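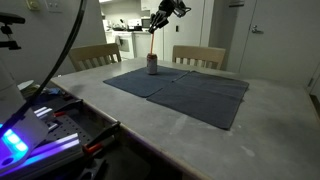

Gripper, straw, can. Kitchen still in the background.

2018-04-12
By Callum Sutherland

Back from the Tralus visit, typing this up on the train before I lose the thread. Notes are a mess. Sorry in advance.

So, Plullport. Easy walk from the station, wrong door first, then the right one. I'd pictured a lab with a fence and a big red button. Got a dining table. Slatted wooden chairs, a kitchen through the doorway, an arm clamped to the edge of the table with orange clamps. They do that on purpose - the system is meant for homes, so they collect in something that looks like one. Shoes were optional. I kept mine on.

The job on the day was the drink can and the straw. One can, one straw, a dark cloth on the table. The operator drives the arm by hand from a second controller, the whole thing gets logged (joint positions, camera views, gripper state), and that's one example. Then reset and go again. And again. Target for this task is 320 examples. They had 65 in the bag when I walked in and wanted 100 before dinner. Ended the day on 89, and the operator was visibly annoyed about it.

What counts as a good one? Asked this straight off, got three different answers. Lead on the project said any clean finish counts. Operator said no, has to be a smooth one, if you stop and wobble around for ten seconds you've taught the thing to wobble. The woman doing the labels keeps some of the wobbly ones deliberately, under their own tag, so the model sees what getting out of trouble looks like. They argued about it for a bit in front of me, cheerfully enough. I'd side with labels, for what it's worth.

Why a straw. Thin, light, bends, tips over if you breathe on it. The can is empty so it slides too. Push down a hair too far and you shove the whole lot across the cloth. Much harder to drive than I'd have guessed from the sidelines. I got two tries. First one I knocked the can flat. Second one I missed the straw completely and closed on air, twice. They saved both. Tagged as "visitor".

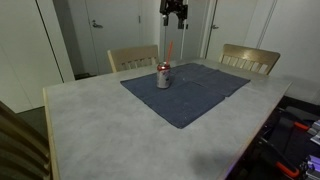 Resets take longer than the examples do. That surprised me and it's worth planning for if we ever do this ourselves. The can has to go back somewhere new every time, and so does the lean of the straw, and every so often they shift the cloth as well. Left to themselves people put the can in the same spot over and over, so there's a sheet of start positions, printed out, and you work down it and tick. Low tech. Works fine I think.

Cameras next. More than one view, and they move them between blocks, not during. Somebody bumped a stand last November and didn't say, and most of a week's examples ended up with a view that didn't match its calibration file. Now there's a check at the start of every block, takes a minute, everybody grumbles and does it.

Lighting they leave alone. Blinds up, blinds down, whatever the day is doing. Same reasoning as the chairs.

Lunch was sandwiches from Gagnon round the corner. Good. Get the egg. 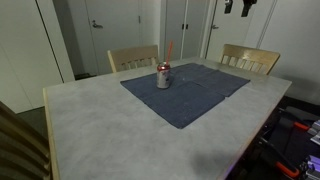 Afternoon was mostly watching somebody review. The software is called Jostent, written in house, ugly, fast. You scrub through an example with all the views lined up next to each other, mark where the approach starts and where the grasp starts, give it a pass or a fail, next. Shortcut keys for everything. Our own viewer takes three clicks just to open a file and I did not mention this.

Asked how the model does with what it's had so far. Bit of shuffling of feet. It reaches for the right place most of the time, closes too early a lot. They think that's the driving - operators squeeze early when they get tired, and it shows up in the late examples of a session. So, shorter sessions from next week. They swap drivers every half hour already. I'd want to see the numbers on that before copying it but it sounds rihgt.

Things I'd take home:
- the printed sheet of starts
- camera check before each block
- separate tag for recoveries, don't bin them
- kill our three clicks

Didn't get to see the second room, it was in use. Also forgot to ask about storage, somebody remind me, I said I'd email them anyway about the tags.

Train's getting in. More when I've found the other page of notes.

Recent
Two days at the packaging fair, feet destroyed
What we got wrong with our first teleop rig
Reading list: learning from demonstration
Plullport by train, which exit to take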